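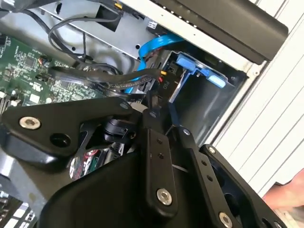
Saturday, morning and a bit of the afternoon

Back on the old tower, number 329 on our list. Gert wanted it stripped and written up before the Cundiron boxes come in and eat all the shelf space, so I put the coffee down well away from it (learned that one already!) and got going.

Side panel off first. It's a nice roomy case and I forget every time how much of the space goes to cables. The thin black ones are the real nuisance – they loop over the sheet metal and flop back down on the board as soon as you let go. Reet says to tie them up before doing anything else. I didn't, and I lost 30 minutes to it. Next time, Reet.

Processor next. Lever up, retention frame open, lift straight out by the edges. Zyanya has been nagging us all about fingers on the contacts, so for the record, I kept mine off them. It has its own pocket on the gray printed plate now, and I like that much better than the saucer we used in January. Normunds made the pocket a touch shallow on purpose and it's easy to get hold of the chip again.

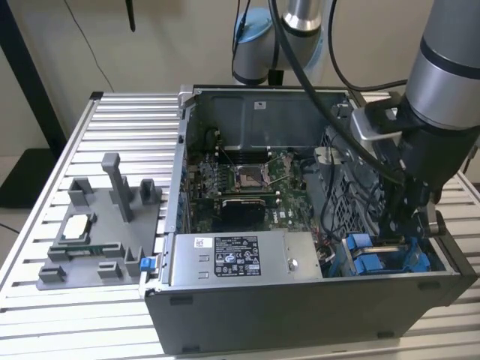
Tower on its side, CPU parked in its pocket on the left, socket empty.

Still to do: the graphics card, then the power supply, then the blue drive carriers. I'd like to leave the power supply until the card is out, but Dace does it the other way around and she's faster than me, so maybe I'll try hers on the next one and compare.

Screws: 4 from the side panel, in the lid of the Barros tin. Please don't tip them in with the general ones, I spent ages sorting those.

Question for Gert – do we wipe the old paste off before the chip goes in the drawer, or log it first? I've left it alone for now. Also we need more small bags, we're down to 2.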